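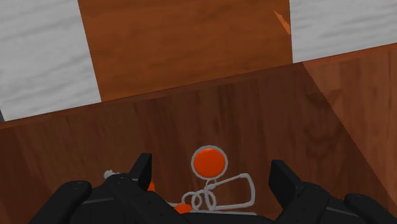
Figure 1. Simulated wrist view, bin task: two-finger gripper and the orange-and-white wire object inside the wooden box.

Gripper comparison for tangled parts: progress report to Notel
Prepared by Noboru Kamata, Monday, August 10, 2026

1. Status

Work package 2 (simulation trials) is complete except for the repeat runs listed in section 4. Work package 3 (bench trials) has not started. Spending is within the agreed budget and no change to the end date is requested.

2. Work done since the June report

Two grippers are being compared on the same simulated arm. Gripper A is the Rusetti parallel unit with narrow, flat-sided fingers. Gripper B is the Risitz unit, which has wider fingers and a softer pad. Both are driven by the same controller, and the approach path is identical up to the last 30 mm.

The bin scene was rebuilt in July. The earlier version used a plain grey container, and the segmentation step separated the object from the background too easily. The present box has a strong wood grain on all inner faces and a darker interior. Scores from the old scene have been withdrawn and should not be compared with those given below.

The test object combines a smooth orange ball with thin pale wire formed into loops. It was chosen at the review meeting as a stand-in for the cable and clip assemblies in Notel's own bins. The ball gives a clear target for the camera but a poor surface for flat fingers. The loops can be gripped from several directions, though their depth is hard to estimate from the wrist view, and part of the object is often hidden behind the gripper housing at the moment the fingers close.

3. Results

Each gripper was given 2000 simulated attempts, with the object dropped at random before each one. An attempt counts as a success if the object is clear of the rim and still held after the arm stops.

Gripper A failed in 18 per cent of attempts. Most failures came from closing on the ball, which rolled out sideways. When the planner selected a loop, the grip usually held.

Gripper B failed in about 20 per cent of attempts. It was better on the ball and worse on the loops. Its wider fingers also touched the side wall when the object lay in a corner, and the controller stopped the motion on contact. These stops are counted as failures.

The difference between the two totals is too small to support a choice. The failure types differ clearly, and a change of planner settings would probably affect A more than B.

4. Open points

The wire is modelled as rigid. Real wire of this thickness will bend under finger pressure, and the loop results for both grippers should be treated as provisional. Thái has supplied a flexible model, which runs but slows the simulation too much for a full set. A reduced set will be run with it on loop grasps only.

Friction values for the Risitz pad are taken from a similar material. Measured values are expected once the sample pads have been tested.

The wrist camera position has not been varied. With the present mounting, the housing fills much of the lower part of the view. A higher mounting is to be tried on Gripper A first.

5. Next period

Repeat runs with the flexible wire model and the raised camera. Delivery of the bench arm and assembly of the physical box. First bench grasps with Gripper A, followed by Gripper B on the same mounting plate.

A decision is needed from Notel on whether contact with the box wall should continue to count as a failure. The bench protocol will be issued once this is settled.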